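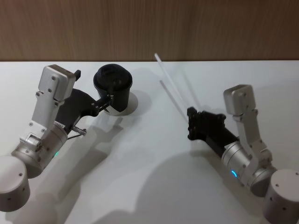
Pranora has begun a side-by-side trial of two gripper sets for its two-arm workstation in Bevomville, with the first results due in April. The work is led by Marloes De Bruijn, who runs the company's handling lab, and uses ordinary tableware in place of machined test blocks. In one of the tasks, the left arm's gripper holds a black cup low on its side, over a small white disc on the table, while the right gripper holds two thin white straws at a slant. De Bruijn said the pairing was chosen to put a wide, round object and a very narrow one in the same run.

The two sets under test are the grippers Pranora uses now and a newer model from Clita, a supplier that entered the market last year. Each set will go through 12 tasks, repeated 100 times, on the same arms and with the same controller settings. Ruben Wouters, the engineer in charge of the test plan, said changing the controller at the same time would have made the numbers hard to read.

Straws have been the harder part so far. In early runs with the current set, 124 attempts were logged before the settings were fixed, and most of the failed ones came from closing too hard on a straw or picking up one when two were wanted. The cup gave less trouble – the main fault was a slight turn as the fingers closed.

Camera placement is being looked at separately. Nelli Honkanen is comparing a single head-height view with a setup that adds a small camera at each wrist, using software from Noiphan. She said the wrist view helps with thin objects but loses sight of them once the fingers shut, and that she has not settled on either.

Pranora plans to spend 700 hours of arm time on the full comparison. Logs from both sets will be shared with Clita, whose product manager, Hendrik Van Rooij, said the company would consider a softer finger pad if the straw results call for it. A second round, with lids and spoons, is planned for later in the year.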